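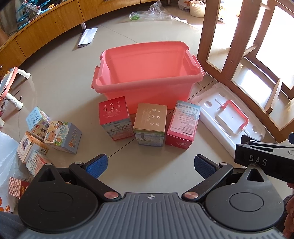
Stevesham Users' Board > Data Gathering > Packing tasks in the home
Thread: Should the storage bin task be recorded as one episode or several?
Posted 7th March

tandside_records
Members are asked for their views before the next round of recording begins. The task is the one listed as "small boxes into storage bin". At present each episode runs from the first approach to the closing of the lid, and the entire sequence is stored under a single instruction. The Tandside group holds 2,363 episodes in this form. It has been proposed that the sequence be divided, so that each box becomes an episode of its own and the lid is treated separately. We should be grateful for replies from those who have trained on either arrangement.

Rafferty_bench
We would support the division. Our own policy was trained on whole sequences and performs acceptably on the first box, after which it becomes hesitant. Short episodes with a plain instruction ("put the red box in the bin") gave better results for us, and they are easier to check. A fault in one box need not spoil the rest of the sequence.

oldgrout
I must disagree with the previous reply. If every episode starts with an empty bin and ends with one box inside it, the model never learns what a half-filled bin looks like. The second and third boxes have to be placed with regard to the first. That is the part of the task we find hardest, and it would be lost.

Rafferty_bench
It would be lost only if the bin were emptied between episodes. We leave the contents as they are and begin the next recording from that state.

oldgrout
Then the written procedure should say so. The version circulated in September says "restore the area before each episode", and our operators have followed it to the letter.

tandside_records
The point is accepted and the wording will be corrected. May I raise the arrangement of the floor at the same time. The current sheet asks for the bin to be open and the lid laid beside it, with the boxes within reach.
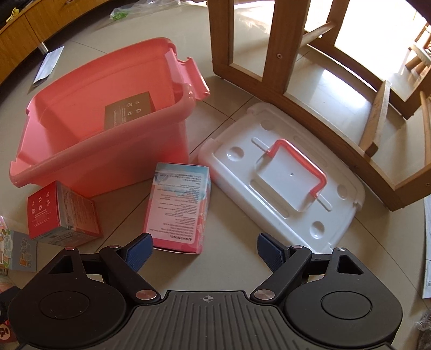
It says nothing on how the boxes should be turned. Some operators set them square to the bin and others leave them at whatever angle they come to rest. I should prefer the second, provided the fingertips can still close on two opposite faces without touching a neighbouring box.

troletti_loan_user
We have collected 200 episodes using the Troletti grips, and I agree as regards the angles. Printed cartons are useful here too, as the same box looks quite different when its lettering is upside down. I would ask for some caution over glossy tiles. In strong sun our position tracking drifted, and 30 episodes had to be withdrawn. We now draw the blind on bright days.

oldgrout
We do not draw ours. A home has sunlight in it and the model ought to see it.

troletti_loan_user
I have no objection to sunlight in the pictures. My objection is to hand positions that are wrong by the width of a finger. If your tracking holds, by all means leave the blind open.

kestrel_lane
May a newer member ask about the lid? Our operators lift it by the handle with one gripper and steady the edge with the other. Is this to be recorded as one action or two?

Rafferty_bench
One action, with both grippers recorded throughout. The idle hand should be kept in the recording as well, even where it does nothing.

tandside_records
The following will go into the revised sheet. Each box is a separate episode. The bin is not emptied until the full set has been packed. The lid is one episode, performed with both hands. Boxes may lie at any angle. The target for the new round is over 2,000 episodes across all sites. Lighting is left open for the present, and sites are asked to note whether the blind was drawn.

oldgrout
I am content with that, apart from the first item. I would ask that one set in every ten still be recorded whole, so that the two arrangements can be compared.

tandside_records
Agreed. Please mark those sets "whole" in the notes column and send them separately from the others.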